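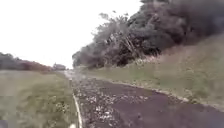 **Greenway surface litter** is the name given in path maintenance to the loose material that collects on a paved walking or cycling path. It includes leaves, twigs, soil, seeds, gravel and small stones. The material seldom lies evenly over the whole width. On a path bordered by grass it often forms a long band on one side, as on the asphalt where leaves and small debris are thick toward the left edge and partly hide the white edge line, while the right side is comparatively bare. The band is called a *drift* by maintenance workers, and the bare part is called the *running strip*.

The subject belongs to the general care of paths, together with mowing, drainage and repair of the pavement. It is treated separately in many local handbooks, for the reason that litter changes quickly with the season and the pavement does not.

## Composition

Litter is usually divided into two groups. *Organic litter* comes from plants. It contains whole leaves, broken leaves, grass cuttings, dried stems, bark and sticks. *Mineral litter* contains sand, soil, gravel and pieces of the pavement. In old drifts the two groups are mixed, and the lower layer can become a thin dark soil in which weeds are able to grow.

The color of the material is not a reliable sign of its age. Leaves of some trees become pale in a few days, and others stay brown through the winter.

## Formation

Three causes are commonly described.

Wind carries light leaves across open grass until they meet a change of height or texture. Short grass holds them poorly, and taller tufts at the border of the asphalt hold them well. Water moves material according to the crossfall, which is the small sideways slope given to a path so that rain can leave it. Traffic is the third cause. Wheels and feet keep the most used part clear and push the loose pieces outward.

Where a path passes below a bank, a fourth cause must be added. Soil and stones may come down from the slope after heavy rain, and trees on the bank drop leaves and branches directly on the pavement.

## Study on the Katidach Path

The Katidach Path is a paved route on the edge of Hamville. It passes through open grassland and then along the foot of a planted embankment. The best known local description of its litter was made by Farzana Bhuiyan and Parveen Gamage, who divided 568 meters of the path into 21 sections of unequal length. They began on 8th September and repeated the walk in November, after the main leaf fall.

In each section they noted the side on which the litter was lying, its greatest width, and whether it was mainly organic or mainly mineral. The widest drift recorded was 40 centimeters in the open part. The authors remarked that sections beside grass and sections beside the embankment should not be compared by width only, as gravel spreads in a thinner layer than leaves.

Shiuli Amarasinghe later prepared a map from the notes. It uses a solid line for a drift that was present on both walks and a broken line for one that was present only once.

## Effects on the pavement

Litter keeps moisture against the asphalt. If it stays for a long period, the fine material between the stones may be washed out, and the top layer begins to lose small pieces. This process is named *raveling*. The loosened stones then become a part of the litter, and under wheels they grind the surface further.

Edge lines suffer in another way. The paint is not always damaged, but it is covered, and a rider in weak light can lose the border of the path. Samira Dabbas, in her manual for the Bandara district, recommends that the line be made visible again before any other cleaning is done.

## Paths beside embankments

A path between a slope and a field receives material from both directions. Loose gravel and small broken stones can spread over the half nearer to the bank, and on the field side a ragged strip of gravel and leaf litter may follow the curve of the asphalt, sometimes with a stick or two lying in it. A pale shoulder at the base of the slope gives some distance between the vegetation and the pavement.

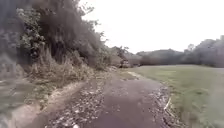
## Removal

Dry leaves are moved by blower or by a wide rake, always toward the lower side. Wet leaves are swept with a stiff broom. Gravel is swept separately and collected, and it should not be pushed into the grass, where a mower can throw it. Sticks are picked up by hand before sweeping.

The Kalten method, introduced by Selvaraj Bhuiyan, clears the running strip first and the drift on the second pass. A full treatment of one side of the Katidach Path produced 291 kilograms of material, of which the organic portion was composted.

## See also

- Crossfall
- Edge marking
- Raveling
- Verge mowing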